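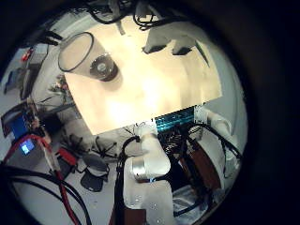
Bench notebook, cup and tape trials
18 April 2023
Posted by the bench notebook keeper, Dravden workshop

Started the morning with the clear cups again. The question is still the one left open last time: does a clear cup with something dark in the bottom read as one thing or two when you look down into it from an angle? For sorting purposes it has to be two. The cup goes back to the cup stack and whatever is inside goes to its own bin.

Put the cup toward the upper left of the tabletop, with the small dark round piece lying flat in the bottom. Seen through the wall, the piece has a bright center and a dark outer ring, so there is a fair amount of contrast to work with. The rim is the other strong edge. Between the two, the wall of the cup almost vanishes against the pale top, and the shadow it drops is faint enough that I would not rely on it.

The white crumpled piece is on the other side, toward the upper right. I like having it there because it is the opposite problem. White on cream, no clean outline, and the only dark parts are the openings in the folds and one thin line down the right edge. If you re-crumple it, those move. Please write down when you do, otherwise the notes from one round to the next don't match up.

Lighting. The top is far too bright. Most of the surface washes out to one even glow and you only get some mottling back near the lower edge. Lamp was at 60 on the dimmer when I came in. Took it down to 40 for the second half of the morning and the cup wall was easier to follow, though the notes from that half are thin and I'd want to repeat it before changing the sheet. The Mathias diffuser panel is still on the shelf in its wrapping. Somebody should try it at both settings.

Rounds this morning: 16. Same order each time, cup first, then the small round piece, then the white one. Ran that order out of habit. Tomorrow start with the white one, so that nothing is being moved next to it before its turn.

Things to fix:

Cables. They hang down over the far edge of the tabletop again, with loops low enough to catch on a tall cup. They were tied up in August and have worked down since. Lundico sent a bag of the wide reusable ties, second drawer. Two or three of those and a hook would do it.

Table angle. Leave it where it is for now. I know it looks crooked from the doorway, but the floor tape is laid to match, and if the table gets squared up the tape has to be pulled and laid again.

Wiping down. The pale top shows everything once the lamp is lower. Dry cloth only, the spray leaves streaks and under that light a streak looks like an edge. The cloth lives on the hook by the sink and should go back there.

Cups. We have one sleeve of the Clereo clear ones left and a mixed lot of older ones. The older ones are scratched near the base, right where the small piece sits. Fine for practice, no good for anything we mean to compare. I've put them in the gray tote with a label on it. Reorder number is 115 on the supply sheet, listed under kitchen for some reason — I moved it to bench consumables.

One thing I went back and forth on is whether to stand the cup up or lay it over with the round piece still inside. Laid over, the piece slides to the wall and rolls if it lands on its edge, and then you are timing the roll as much as anything else. Standing up is slower to clear but repeats better. Keeping it upright for this set. If someone wants to do the tipped version, start a new page and don't mix the two.

Also need a second small round piece of a different color. Everything we have in that size is dark on the outside.

Left for next session: white piece first, lamp at 40 throughout, cables tied up before anything else gets done, new sleeve of cups opened and the date written on the bag.

Recent entries
Cup stack: nesting and sticking
Lamp dimmer readings, before and after the new bulb
Bin labels, second version
Cloths and soft items: what we have and where it is
Supply sheet changes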